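Collecting the Easy Stuff: A Conversation With Kolbrún Mikkelsen

Posted Apr 14, 2026

Kolbrún Mikkelsen runs data collection at Cluren, a company of 11 people that trains robot arms to do small household and stockroom jobs. Before that she spent six years scheduling shifts at a commercial bakery, and she says the two jobs have more in common than she expected. Both involve a lot of trays.

The team started its current set of recordings in September. The goal was 2,000 finished episodes of tabletop tasks, each one a person guiding the arm through a single instruction from start to end. When we spoke, they had 1,740 they were willing to keep.

"We recorded more than that," Mikkelsen said. "The ones we threw out, most of them, the robot did the job. The operator got there. But they hesitated, or went back and fixed something, and there was no note saying so. If you leave too many of those in, the model learns to hesitate."

The instructions are short. Move the basket to the right. Put the banana in the basket. Pick up the basket by the rim and set it down. An operator reads the line, does the task, presses a pedal, and resets the table. Mikkelsen writes the lines herself and keeps them in a spreadsheet that she would not let me photograph, on the grounds that it was ugly.

I asked why so many of the tasks involve containers.

"A container gives you two kinds of problem," she said. "You can put things in it, and you can also move the container itself. Those need different grasps. With a banana you close on the middle and lift. With a basket you have to take the edge, and the edge is thin, and when you pull on one corner the whole thing wants to turn."
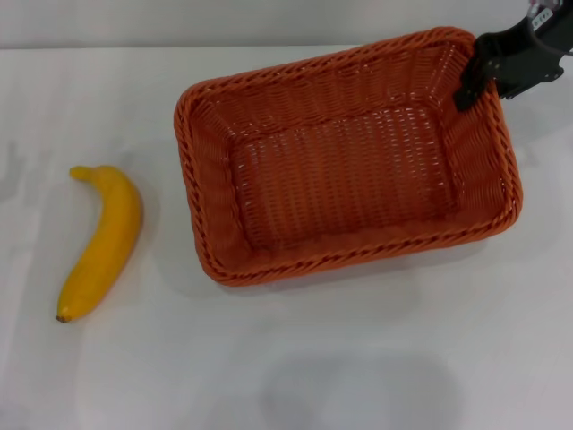
Turning is what the group calls the corner problem, and it took up most of the winter. Florian Vasseur, one of the operators, had done 66 episodes on baskets before he was happy with his own technique. He pulls slowly at first and lets the far end swing before he commits to a direction.

"You feel it a little in the handles, but mostly you watch," Vasseur said. "After a while you know how far it's going to rotate. Then they change the basket and you start over."

They change the basket on purpose. Mikkelsen's rule is that no object stays on the table for a full session. Positions change too, using a sheet of start points that she shuffles every morning. Early on she let the operators choose where things went, and when she plotted the start points later, nearly everything was in the same comfortable patch in front of the arm.

"People are tidy," she said. "They put the fruit where they'd like to pick it up."

The recordings go to a labeling tool named Greden, which the company built for itself and which both of them complained about. Every episode gets a second viewer, who marks the moment of contact and the moment of release and decides whether the written instruction still fits. Vasseur said he prefers reviewing other people's work in the afternoon, when his hands are tired. He won't review his own.

About 600 of the episodes include an extra object that the instruction never mentions. Mikkelsen considers these the most useful part of the set. The first model they trained would go for any fruit it could find, whatever it had been told, and she traced that back to a batch in which the fruit was always the target.

"So now there's a lot of leaving things alone," she said. "That has to be in the examples, or it doesn't exist for the model."

The next set, under the working name Kincaid, will add lids and drawers. Mikkelsen has started on the instruction list and has asked for two more operators. Vasseur has asked for a better chair.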